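Module handout: Promotional Merchandise and Print Buying
Nedinthorpe College, Business Support Programme
Tutor: Marianna Kalinowski
Issued 03/09/2025

Students should read this handout before the first seminar and bring it with them. It covers the ordering of branded goods for small firms, from the first enquiry to the checking of delivered stock.

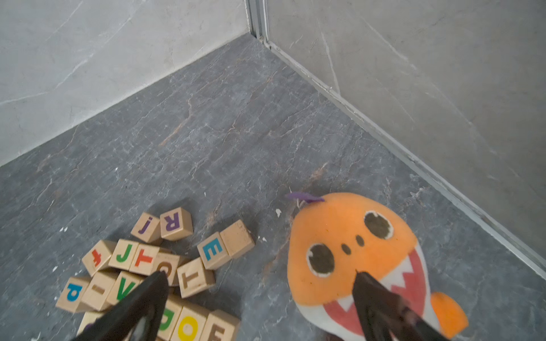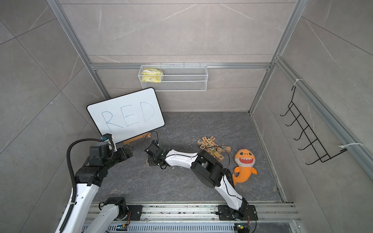
## 1. Purpose of the order

A promotional item carries a firm's name into places where its advertising does not reach. The buyer should settle who will receive the item and how it will be handed over before looking at any catalogue. Goods given out at a trade fair must be light enough to carry home. Goods posted to existing customers must fit a standard envelope or box, and postage must be included in the budget from the start.

## 2. Artwork

Suppliers normally ask for a vector file, in which the logo can be enlarged without loss of quality. Where the client holds only a small picture file, the logo will have to be redrawn. The cost of redrawing should be agreed in writing.

- State ink colours by reference number, never by name alone.
- Ask for the maximum print area of the chosen item.
- Avoid fine lines and very small lettering on fabric or curved surfaces.
- Obtain a proof, and have it signed by the person who will pay the invoice.

A signed proof is usually treated as final. Spelling mistakes found after signature are the client's responsibility — telephone numbers and web addresses deserve a second reader.

## 3. Quantity and unit price

Most quotations contain a set-up charge, which is paid once, and a unit price, which falls as the quantity rises. The two must be considered together.

**Worked case.** Nurken, a supplier of office goods, receives an enquiry from Tovar for 700 printed pens. The next price break is at 1,000. Tovar should compare the full cost of each order, including delivery and storage, and should ask whether the extra 300 pens would be given out before the logo or address changes. A lower unit price is of no benefit if the surplus is thrown away.

## 4. Delivery and checking

Lead time is counted from approval of the proof, not from the date of the enquiry. For an event in February, allow for the winter closure of many print works. On arrival, open several boxes and compare the contents with the signed proof. Report any faults in writing within the period given in the supplier's terms.

## 5. Preparation for seminar 2

Zuzanna Kurek will lead this seminar. Read the Jasińska quotation in the course folder and prepare a one-page note covering:

1. the total cost at each quantity offered;
2. any charges not included in the unit price;
3. the latest date on which the proof could be approved.

Notes should be limited to one side of A4, set in 12 point type, and handed in at the start of the session.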